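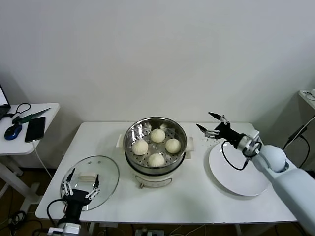
Buckley station, right arm at the plate, four buns still in the steamer.

Datasets > Gurnden > Tabletop > Buckley > README

We use cookies to remember your download settings and to count visits. By continuing to browse you agree to this. Accept / Manage choices

Buckley: rules of the house and data card

Buckley is the steamed bun part of the Gurnden tabletop collection. It holds 317 episodes of two robot arms taking buns out of an electric steamer and putting them on a plate, followed by the left arm putting the lid back on. A person can do this half asleep. The arms need a rulebook, and so, it seems, do the people driving them.

Please read the station rules even if you only came for the files. Most of the mail we get about the files is answered by the rules, and the rest is about the buns.

Status

Version 2. The first version is still on the server for anyone who needs to reproduce old numbers. Do not start new work with it. The success labels were filled in by three people with three private ideas of what "on the plate" means, and one of them was me.

What counts as an episode

An episode starts when the operator presses record and ends when both arms are back at rest, or when it reaches 60 seconds, whichever comes first. We record at 50 steps per second, so no episode is longer than 3000 steps. If your loader finds a longer one, your loader is wrong. We checked this more than once, with rising confidence.

Every episode carries:

- joint positions and gripper opening for both arms
- the commands sent, stored apart from the positions reached
- color video from the head camera
- one line of plain text saying what was asked for
- an outcome label and, where the outcome is bad, a reason code

Commands and positions live in separate fields because they are separate things. We have had several bug reports saying they do not match. They don't. Gravity would like a word.

Station rules

These apply to anyone recording for Buckley, including visitors and including people who wrote the rules.

1. One operator, one spotter. The spotter has a hand near the stop button and no other job. Reading is another job. So is lunch.

2. Nobody reaches over the main table while the arms are powered. If a bun rolls off, it stays off until the arms are stopped. The bun is in no hurry.

3. Check the stop button at the start of every session by pressing it. Looking at it does not count as a check, however closely you look.

4. The steamer base stays switched off during recording. This is a data set about moving buns. Steam gets on the camera and heat gets on people, and neither one has a column in our table.

5. Grippers start open. If a gripper starts closed, stop, open it, and record again. Do not open it as the first move and hope the model takes it for style.

6. The steamer goes in the middle, the lid to the left of it, the plate to the right. Move each of them a little between episodes, but keep this order. Swapped layouts were tried in June and are kept in their own folder, where they can't hurt anyone.

7. Speed limits are set in the config and are not a matter of taste. If you feel the arm is slow, you are correct.

8. A bun that has been squashed goes out of use. We learned this late. Early in the project one bun served for a whole afternoon and ended it the shape of a bath mat, and there is a run of episodes where the arm looks brilliant at gripping flat things.

9. Do not help. A small nudge of the plate at the right moment is a kind act and it ruins the episode. If you nudged, mark it.

10. Nobody eats the buns. This rule had to be written down, and the edit history shows who it was written down for.

On gripping buns near a wall

The hardest picks are the ones close to the basket rim. There is little room between the bun and the steel, and the operator has to choose between coming in straight and risking the rim, or coming in at a slant and risking the neighbor.

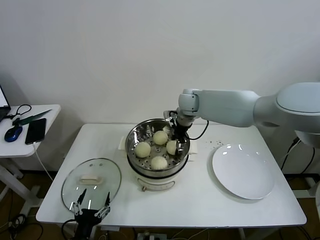 Our rule is to come in from above with the fingers pointing down, settle beside the bun, and only then close. Touching the rim is allowed as long as the steamer does not move. If it moves, the episode can go on, but the reason code "pot_moved" goes in whether or not the buns made it. People dislike this code. They feel that a finished job should speak for itself. It does, and the code speaks next to it.

The left arm should be kept clear of the basket while the right arm is picking. It can wait by the lid. It should not practice lid lifts while it waits, which sounds too obvious for a README and yet has its own line in the change log.

Pick order is free. We thought hard about fixing it and then decided that a model which only knows one order has learned a dance. Operators were asked to vary it. Operators are creatures of habit, so the order is less varied than we would like, and you should look at the spread yourself before making claims about it.

Outcome labels

Success means that every bun that was in the basket at the start is on the plate at the end, with no part of it on the table, and that the lid covers the pot. A bun leaning on the plate rim is not on the plate. Yes, we had a meeting.

Partial means that at least one bun made it to the plate and was still there when recording stopped.

Failure is everything else that ended on its own. Stopped is for episodes where the spotter pressed the button. Please do not fold "stopped" into "failure" to make your table narrower. A pressed button means a person saw something they did not like, and that is worth more than a timeout.

Labels were added in Tosier, our in-house viewer, which plays the episode and will not let you pick a label until the video has reached the end. This feature is unpopular and is staying. Each episode was labeled by two people. Where they disagreed, Virgilio Abella made the call, and his calls are marked, so you can throw them out if you feel strongly.

What we left out

We removed 19 episodes before release. Most had dropped video frames or an arm that lost its zero position partway through. A couple were removed because the operator could be heard on the audio track giving the robot advice. The audio is gone from the rest of the set too, since we never had a use for it and had plenty of reasons to be shy about it.

We did not remove failures. If you find the set discouraging to watch, that is the set working as planned.

Good practice for people using the data

Split by session, never by episode. Episodes from the same session share the light, the bun batch and the operator's mood. Split at random and your test scores will look wonderful until the first morning on a real table.

Report partial successes on their own. "Moved most of the buns" is a fair result and a reader can make up their own mind about it.

Say what gripper you used. Ours is two-fingered and not very soft. Results with suction cups are fine things but they belong in a different column – and possibly a different kitchen.

If you replay our commands on your own arm, run them first at a tenth of the speed with nothing on the table. Our table height is in the config. Yours is different. I have heard the sound this makes and would like to spare you.

Don't use Buckley as a safety test. It has no people in the work area, by rule, so it can teach a model nothing about what to do when someone's hand turns up. A model that does well here has earned the right to move buns when no one is near it.

Known problems

- The plate is shiny and so is the lid. Overhead light moves across both, and depth estimates made from the video go strange there. We like our plate and have not replaced it.
- The left arm has far less to do than the right. A policy that never moves the left arm can look respectable for most of an episode.
- Bun size varies by batch, and we did not weigh anything. Somebody should have.
- The text lines were typed by tired people. "Steamer," "steamer pot," "basket" and, once, "the bun thing" all mean the same object.
- Timestamps in the oldest sessions are local time with no zone. Newer ones are fine.

Sister sets

Fenance covers cups and saucers and follows the same rules with one more page about broken china. The formats match, so you can load both together. The outcome labels match too, apart from "partial," which for a cup is a sad idea and is not used.

Changing the rules

Rule changes go in through the tracker, with the episode numbers that made you want the change. "It would be nicer" is not an episode number. Changes apply from the next session on and are never applied backward to old labels. When a change makes old and new data hard to compare, the version number goes up and we all complain for a while.

If you think you have found a wrong label, send the episode number, the time in seconds and what you saw. Keep it short. Virgilio reads these between 4 and 5 pm, with coffee, and replies in the order they came in. He has been wrong before and takes it fairly well.

License and credit

Free for research and teaching. Name the set and the version you used. Commercial use needs a note from us first, which we usually send without fuss once we know what you plan to do with the arms.

Please don't ask for the bun recipe. They came from a bag in the freezer.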